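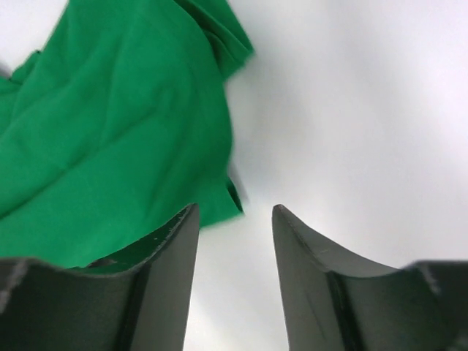

Creased green cloth against a plain white surface.

Damage deposit (vacation rental)

A damage deposit is a sum held by the owner or agent of a vacation rental against breakage, loss or extra cleaning during a stay. It is also called a security deposit or breakage bond. It is usually described as refundable, a word that says little about when the money comes back or who decides how much of it does.

Forms

The older form is a cash payment handed over with the keys. Most agencies now place a hold on a card, or sell a "damage waiver" in place of a deposit. The waiver is a fee and is never returned. Agencies present it as a convenience to guests, though a guest who breaks nothing pays more under a waiver than under a deposit repaid in full.

At the lakeside resort of Pirkden, where villas are let by the week from May, the agency Skustov charged a deposit of $278 per villa regardless of size. The figure was said to reflect the average cost of a claim. No breakdown was published, and the same amount applied to studios and to houses with six bedrooms.

Wear and damage
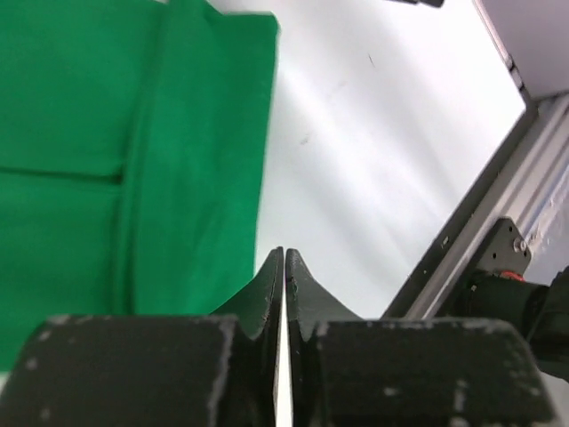 Rental contracts commonly exclude "fair wear and tear" from deductions, and few of them define it. The usual test is whether a mark could have come from ordinary use over time, which leaves plenty of room for argument. Small pale chips along an inner edge near the tip, like those on the right-hand of the two dark green fingers, show that a surface is marked; they carry no date, and a claim against one week's guest would need something more. Agencies often rely on a check-in inventory signed by the guest, typically on arrival in the evening and before anyone has looked closely at the furniture.

The rental writer Thắng Lò has argued that such inventories protect owners far better than guests. His survey of 13 contracts used in Pirkden is often cited in support, but it covered a single season and did not follow any claim to its outcome.

Disputes

Booking platforms such as Kirix offer to mediate between the parties. The platform's rules ask for evidence from both sides within two days of checkout, a deadline that is easier to meet for a manager on the property than for a family on the way home. Kirix describes its process as neutral. It has not released figures on how many cases end in the guest's favor, and the claim remains untested.

See also
Holiday let
Stöckli inventory form
Cleaning fee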